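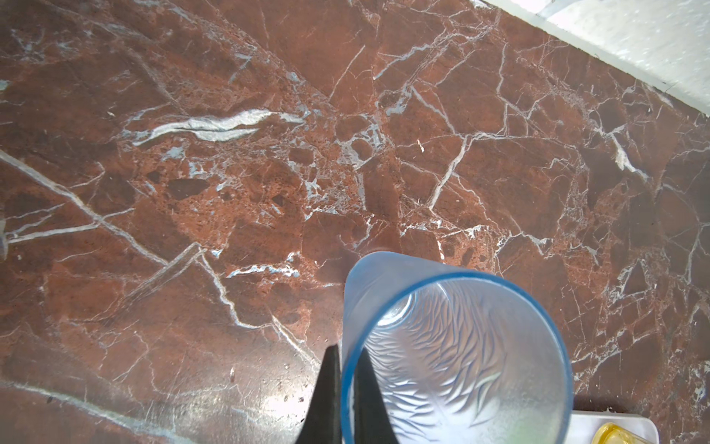 **Finthorpe kitchen and serving area: minutes, November**

Meeting opened at 4:10. Minutes of the previous meeting were accepted with one correction: the invoice from Virág was for 772, and the earlier minutes had it under cleaning when it belongs under tableware.

**1. Counter surface**

The red-brown marble stays. Jhosep Londoño had asked whether a plain white top would be easier to keep clean, as crumbs and small white flecks are hard to tell from the veining. Replacement was priced by Dirier at some 2,000 before fitting. Agreed not to go ahead.

The counter will be wiped at the end of each shift with a soft cloth and the neutral cleaner. No vinegar, no scouring pads. Fine scratches are to be left alone until the spring polish.

**2. Cups and tray**
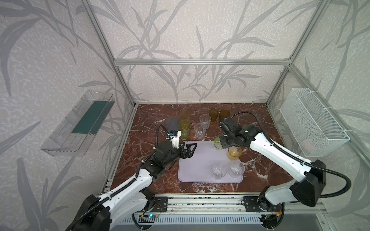 *Minutes taken by Illia Stetsiuk*

The lavender tray is to be kept on the marble with the plastic cups. Clear, amber, yellow-green and grey cups are all in use and will not be sorted by color. Jhosep would like one color only. Illia pointed out that the mixed set is paid for and that Virág no longer carries the amber. Left as it is for now.

Cups with cracks go in the bin, not back on the counter. Cups should be dried before they are stacked.

**3. Wall storage**

The white wire basket on the right wall stays where it is. Small items only. The clear plastic shelf on the left wall is for flat things, and nothing heavy should go on it. Jhosep asked for a second basket. Tralteo has them in the same white mesh; he will get a price.

**4. Wallpaper**

The grey leaf pattern was discussed again. Two people find it dark, the others like it. No change this year.

**5. Budget**

1,241 remains for the kitchen. The second basket can come out of this without further approval. Anything for the spring polish has to be brought to the next meeting with a written quote.

**Actions**

- Jhosep: basket price from Tralteo
- Illia: move the Virág invoice to tableware
- Illia: put the cleaning instructions up by the sink

Meeting closed at 4:55.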